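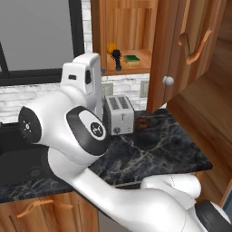 Print this page | E-mail this page

Our campus publishes staff pay by grade every July, and every July the argument is about averages. I think the averages are the wrong place to look. Starting grade matters more, and the report leaves it out. Two people hired into the same unit can begin a full grade apart, and the annual raise is a percentage, so the gap grows in dollars without anyone deciding that it should. It gets talked over in staff kitchens, at a black marble counter beside the toaster, and seldom in a meeting where someone takes minutes.

Flurina Wyss, in the Pinto building, went through 80 job postings from our own human resources page. She found that 30 of them gave no starting grade at all. The hiring manager filled it in later, after the interview, and applicants who asked for more tended to get it. I don't blame them for asking. I blame a form with a blank on it.

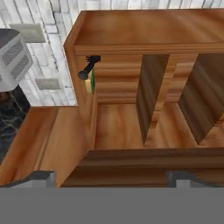 Wooden cabinet with open compartments.

The usual answer is that managers need room to compete for good people. Kirsty Carnegie made that case in the staff newsletter, and she made it fairly. But the Urkow campus posts the grade for every job, with a written reason required for any exception, and it still fills its positions. With some 800 staff here, we could do the same.
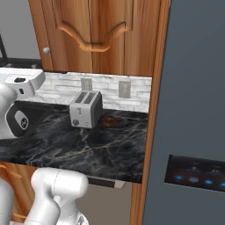
It would cost little. The grade goes in the posting, exceptions go to the dean's office in writing, and the number of exceptions is printed in the July report next to the averages. Anyone hired in the past 5 years should also be able to ask how their grade was set and get a reply on paper.

E-mail this page to a colleague | Print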